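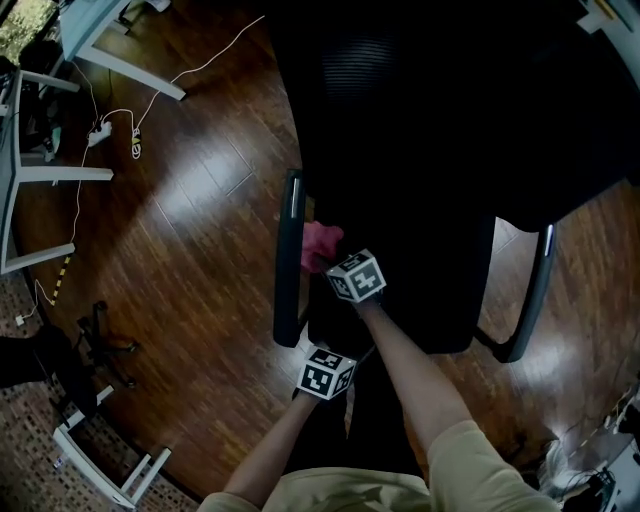 June 30, 2022
Wrist cubes, wiping task

Moved on to the office chair. Pink cloth in the right hand, starting on the inner edge of the left armrest. Cubes on both wrists, white with the black codes. The chair is a harder target than the desk top because the forearms turn over so much while working round the arms, and a cube face that was square to the camera a moment ago ends up edge on.

Settings carried over from April: exposure fixed, 400 frames per trial, cube poses solved per frame and then smoothed. The Olau script still drops a pose if it only gets one face. I have left that in for now. A single face flips too easily and a wrong pose does more harm to the arm than a missing one.

To check
- Glare off the wood floor. Bright patches behind a cube could pull the threshold about. Try the blind half down before touching any code.
- Right strap. Tighten one hole, mark the position on the strap with pen so it goes back the same way.
- Cables on the floor under and beside the desk. Tape them down or move the power strip before anyone rolls a chair over them.

Reprinted one set of faces at 70 mm on the Fallon printer as a trial. Too big, they knock against each other when the hands come together. Staying with the present size.

Arm side: the Anex controller accepts the wrist path as a plain list of points, so no change needed there. Limit speed to 5 per cent for the first playback, no cloth in the gripper. The Szénási bracket still has play in it and wants a longer bolt.

Next: same wipe on the right armrest, then the seat.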